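Home | Posts | Grumbles | Who I am | Search

Flat-pack and the myth of the twenty-minute build

17th June

I have been reading assembly leaflets again, which my family will tell you is a bad sign. The box said twenty minutes. The website said "easy, even for beginners". I had the table together in a little under two hours, and I have been putting furniture together since I was a student with one chair.

So I've started to wonder where these times come from. I wrote to Savex, who sold me the table, and asked. They sent back a friendly note saying their times were "based on typical customer experience". I asked how many customers. That was in February and I've not had a reply to the second email.

My guess is that someone in the office who has built the same table 80 times does it once more with a stopwatch, on a clean floor, with the bolts already sorted into cups. I'd be quick too. I can do my own front door lock in the dark, but I wouldn't put that on a box as the typical time.

Then there's the price. The Savex table was 318 pounds. For that you get no spare bolts and one hex key of the kind that rounds off by the third leg. A simple stool has a round seat and some square legs, and it will still come with a leaflet that folds out to the size of a bedsheet. 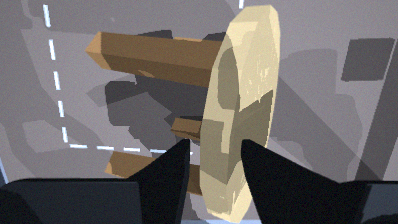 What "solid" means

Every shop uses the word and I don't believe half of them. I went round the Pulgate showroom with my friend Trinh Mạch, who restores chairs for a living and is rude about most new ones. She knocked on things. She turned things over, which the staff didn't love. Her view is that the top of a piece is made for the customer and the underside is made for the accountant, so the underside is where you look.

I tried this at home afterwards and it rather spoiled my evening. A bench I'd been fond of for years is held together by four brackets and a lot of hope. The label says "solid construction". Solid what, it doesn't say.

Before I'd spend money now I want to see the place where the leg meets the top. If the shop won't let me tip it up, I go home.

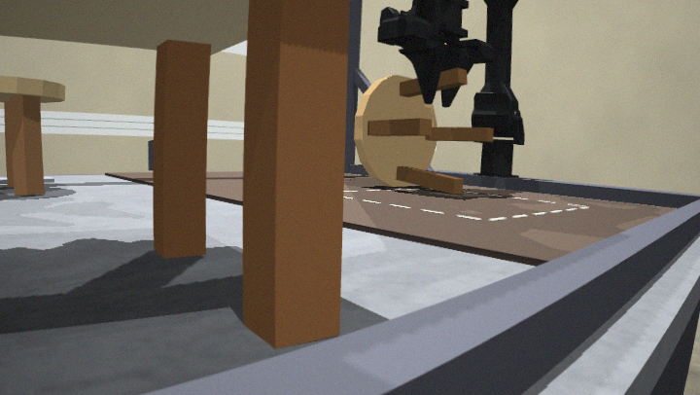
The reviews are no help

The Mendale stool has 646 reviews and nearly all of them give it five stars. I read far too many. A good number were written on the day of delivery. "Looks lovely, haven't sat on it yet" is a review of a cardboard box. Others were plainly about a different product, a lamp in one case.

What I want is a review from someone who has owned the thing for three years, moved house with it and had a heavy uncle to stay. They don't write in. By then they've either stopped noticing it or put it out for the bin men.
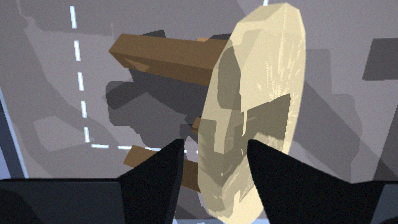 Trinh says I should buy second-hand and stop moaning. She may be right, though the second-hand trade has its own fairy tales. "Vintage" on the local listings seems to mean anything older than the seller's phone. I went to see a Tăng side table last month, advertised as "hardly used", and it had a ring on it from every cup of tea drunk in that house. He wanted 100 pounds. I offered less and he laughed, so I came home on the bus.

Meanwhile the Savex table wobbles. I've tightened everything twice. The leaflet says to check that my floor is level.

Recent posts
Do I need a kettle with an app?
The paint was not the colour on the tin
Extended warranties, part two
Why I gave up on the loyalty card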